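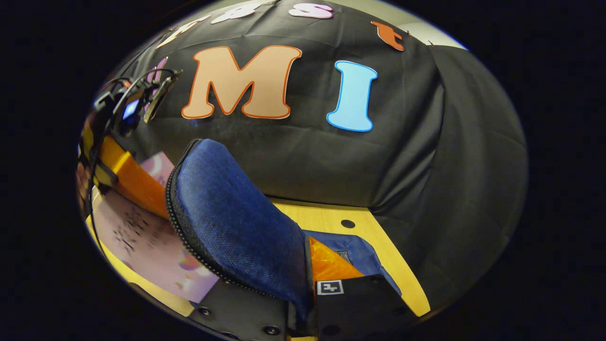 Verna Nakamura reckons the first 1000 goes are the ones you throw away. She has been collecting examples for the Clistau project since December, and she says this with the calm of a woman who has thrown them away.

"You pick things up too well at the start," she says. "You're showing off. Then the model learns to show off, and it's dreadful at it."

The work is done by hand, with a gripper you hold and squeeze yourself. The model, known as Tillman, studies the recordings and tries to do likewise. The target is 3000 usable examples. On the afternoon I visit Erkwood they have 563, a figure Nakamura gives me without being asked and then plainly regrets.

Foam letters on black cloth make up the backdrop at this table. I ask whether Tillman can read. "It can't reliably let go of things," she says. "Reading can wait."

What does she count as a bad example? Dithering, mainly. If she hovers over an object wondering what's for tea, Tillman will hover too, with nothing to wonder about. Fumbles are a different matter. She keeps those, so long as she recovers.

"A clean grab teaches it one thing. A botched one that you put right teaches it 2, and it makes me feel better."

Her wrist aches by four o'clock. She stops then, whatever the total.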